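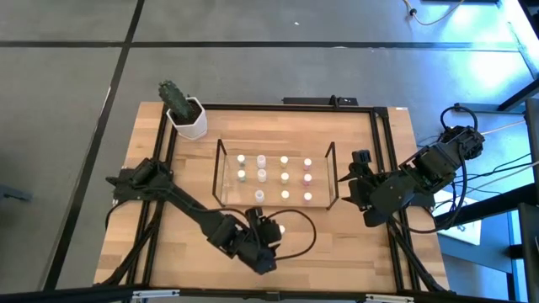 Print | E-mail

Notebook, Public Appointments Working Group
Entry of 06/12/2025
Entered by: Modupe Ogbonna

Work continued on the coding of confirmation records for the Matdale Civil Service Board. The set now stands at 600 files. Of these, 114 have been read twice, once by me and once by Shabani Mwaipopo, without either reader seeing the other's sheet.

The two readings differ on 11 files. In seven of them the disagreement concerns the same field, "reason for vacancy." I had entered "resignation" wherever a letter was present. Mr. Mwaipopo entered "end of term" if the letter was dated after the term had already run out. His reading follows the Kimaro codebook more closely and has been adopted. My sheet is to be corrected in red, with the original entries left legible.

The other four are acting appointments. The codebook does not say whether an acting commissioner who is later confirmed should be counted as one appointment or two. Both sheets are left as they stand until the question is settled. I lean toward two — the oath was taken twice in each case, and the pay grade changed between them.

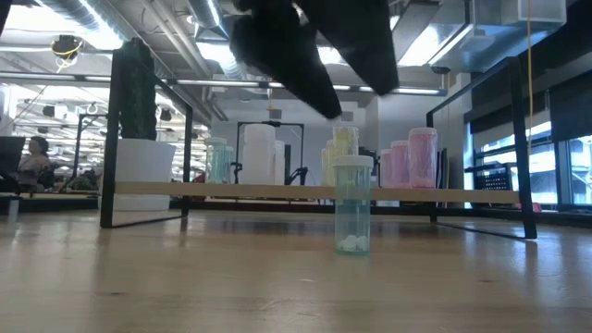
Pill bottle on the wooden tabletop.

Print | E-mail

Scans. The Traltley boxes were scanned at the lower setting and the marginal notes on the roll-call pages are faint. Several votes recorded in pencil could not be read with confidence. These are marked U in the Datura file and must not be guessed from the final tally. The pages should be requested again from the town clerk's office, in writing, with the box and folder numbers attached.

Names. One commissioner appears under two spellings across three terms. The signature on the oath card is to be taken as the standard form, and the variant goes in the notes column.

Outstanding:
— Correct vacancy field, my sheet (M.O.)
— Draft wording on acting appointments for the December revision of the codebook (S.M.)
— Letter to the clerk regarding the Traltley pages (M.O.)
— Second reading resumes at the folder after the blue divider.

Read and agreed, S. Mwaipopo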